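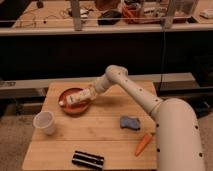
Clearing the table after lunch -- project report

By Jiang, 2019-07-26

Our topic was the small table in the Tuvside common room and how people leave it. Plate, cup, sponge. Wanted to know if a fixed layout makes clearing up quicker. Room gets used all day so teh table matters more than you'd think.

Method

Kept it simple. One round plate at the far left, cup nearer the front on the left, sponge flat on the right. Same places every go. 20 goes with the layout, 20 without. Timed from first touch to table wiped. Wooden top, boards with seams between them -- crumbs get stuck in the seams, more on this below. 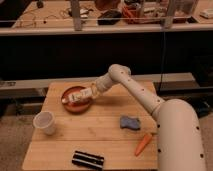
Fig. 2. Plate, cup and sponge on the table.

Results

With the layout, 201 seconds for all 20 goes added up. Without it, 300. Most of the gap was people hunting for the sponge. The cup was the other problem, too close to the left edge, got knocked off nine times over both sets. No breakages, it's a light one.

Wiping along the boards was quicker than across. Across just pushes crumbs into the seams. We didnt time this seperately, should have.

What we would change

Move the cup in a bit. Try two plates. Do the wiping as its own test -- started on that in February but the notes were too messy to use.

Times for each go are in the appendix, handed in on paper.

Contact: Tuvside project office | Back to top
This site uses cookies. By carrying on you accept them.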